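The kitting bench, six months in

I said in November that I would write up what has happened on our kitting bench once the novelty had worn off. It has, so these are the notes. They cover the work, and then the people who do it, who were left out of most of the planning papers.

The job is sorting and presenting small electrical parts for the assembly line next door at Plirkix. Wire sets, small boards, connectors. Parts come in mixed, go on a tray lined with paper, and leave in yellow bins according to type. Before the arms it was done by hand by two people per shift, Slavica Ivanov and Koen Postma on days, and it was the post everyone rotated out of as soon as they could. Sore thumbs, mainly, and a stiff neck from looking down.

Rigid parts were never the difficulty. A board has an outline and the planner is content with that. Wire is another matter. A twisted pair has no fixed shape, it shares its path with whatever it is bundled to, and the point where you should hold it depends on where the tape is. Put the fingers down in the wrong place and you take one strand and leave two. Glossy plastic makes it worse, as the highlights from the ceiling lights get read as edges. We lost most of a fortnight to that before Jelle Leemans changed the exposure settings. 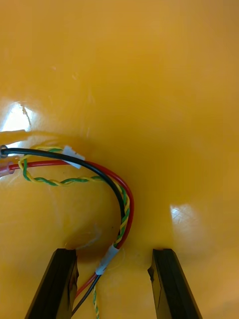

Red, black and yellow-green wires against the yellow plastic, between the gripper fingers.

The rule we settled on is to approach at a taped point where there is one, close slowly, lift a short way, and check. If the check fails, open and try again, up to 2 attempts. After that the part is left and the bench calls a person. Penrose, the scheduling software, logs the call and who took it. I will come back to the second half of that sentence.

Fixtures took longer than I had allowed for. The supplier, Pultico, delivered arms and controllers in good order and a cell layout that assumed parts arrive flat and separate. Ours do not. Godelieve Van der Linden redrew the layout twice. Her second version puts the bins in pairs on either side of the tray, so that the travel is short and someone standing at the front can still reach everything. That last point was hers. The original had no place for a person to stand.

Polished metal is the other nuisance. It shows the camera a second, bent copy of the room, and a depth estimate taken from it is worth very little. We keep a table of surfaces for which depth is ignored and a taught position is used instead. It is inelegant and it has been stable.

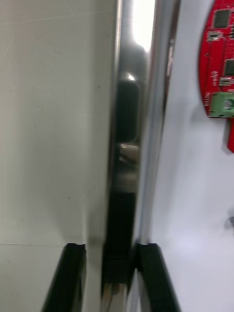

Page last changed: January 5, 2025

Now the people. No post was cut, and I record that because it was the first question at every meeting. The two day posts became one bench post and one post split between fault calls and incoming inspection. Slavica took the split post. She says she walks more and her hands are better, and that she is interrupted more often, which she dislikes. Koen stayed at the bench. He finds the work easier on the body and duller on the mind, and he has asked to be trained on the fixture side. Letay Gebru has agreed to this and set aside 6 hours a week for it.

What changed most is what counts as skill. Koen could tell by touch when a crimp was poor. He would put the piece aside without being able to say why, and he was usually right. The arm has no such opinion. For the first month poor crimps went straight through to assembly and came back to us with a form attached. We now pull a sample from every batch of 2,000 for him to handle, and his rejects are fed back to the supplier. The judgement was always there in the old process. It had never been written down, so it was not in the specification.

The fault log was a mistake of mine. Recording who answered each call was meant for working out cover. Within days it was being read as a measure of how quickly people moved, and two people told me so in plain terms. The name field has been removed. Response time is kept per shift.
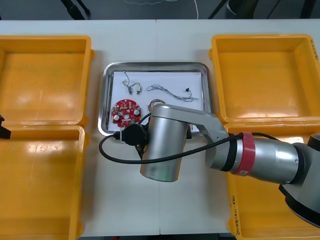
Cover is still not settled. One person can mind the bench when wire sets are running well, but a bad batch needs someone beside them for the whole shift, and we do not know a batch is bad until it is on the tray. The planners would like a fixed figure. I have given them a range, and they have entered the lower end of it in Brimum, where it now looks like a decision.

Still open: the night shift, which has had less training than days and has said so; a proper stool at the front of the bench; and whether the taught positions should be re-checked weekly or after each change of tray. Letay prefers weekly. I would do it at tray change, but it is her cell from next month and she can overrule me.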